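Fio sobre a manutenção da célula de troca de processadores aqui na Foven. Ela ficou parada desde maio e voltou a rodar em 6 de junho de 2025. Vou anotando por partes.

A célula é simples: um braço, uma garra com câmera em cima, mesa de perfil de alumínio ranhurado. O gabinete entra deitado, sem a tampa lateral, com o soquete já aberto. O processador espera no suporte impresso, à esquerda do gabinete.
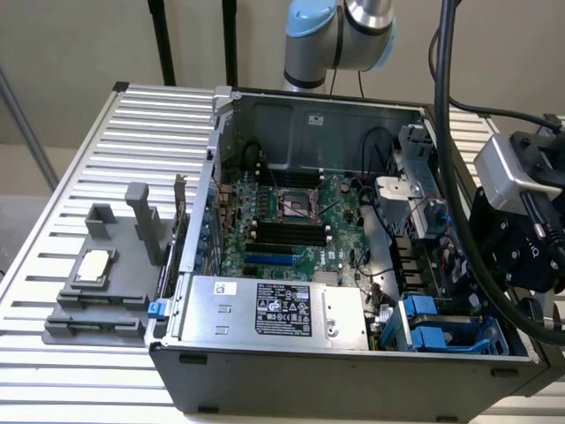
2/5

O suporte é a peça que mais dá trabalho. O bolso do chip foi impresso com folga demais na primeira versão e o processador girava um pouco na hora da pega. Refizemos no Gratura, mesma altura, bolso mais justo. Se trocar o suporte, refaça o ponto de pega. Não aproveite o antigo.

Rotina de limpeza, a cada 300 ciclos: passar pano seco nos dedos da garra, soprar o bolso do suporte, limpar o vidro da câmera. Nada de álcool no suporte impresso, o nosso ficou esbranquiçado.

3/5

Cabo da garra: ele desce em laço do alto e passa perto do gabinete. Antes de ligar, levo o braço em velocidade baixa até os dois extremos do percurso e olho se o laço encosta em alguma coisa. O anterior durou 1.000 ciclos e abriu a capa bem na curva. O novo é da Pramard, mais flexível, com raio maior.
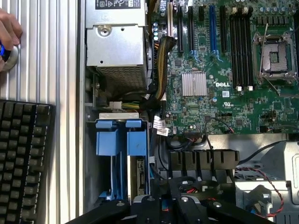 Depois do cabo vem a referência da câmera. Uso o soquete vazio: o quadrado dos contatos e a moldura de metal têm borda boa para o programa achar. O logo da Dell na placa serve para conferir se o gabinete entrou no sentido certo.

4/5

Cuidado com a alavanca do soquete. Aberta, ela fica no caminho se a garra descer inclinada. Deixei a aproximação vertical e com parada intermediária. O pessoal da Bang faz sem parada na célula deles, eu prefiro perder o tempo.

Fios soltos sobre a placa também: afastar à mão antes do ciclo, com o braço parado.

5/5

Pendências: imprimir um suporte reserva, trocar os parafusos da base e anotar o torque na ficha. O arquivo do suporte mando para quem pedir.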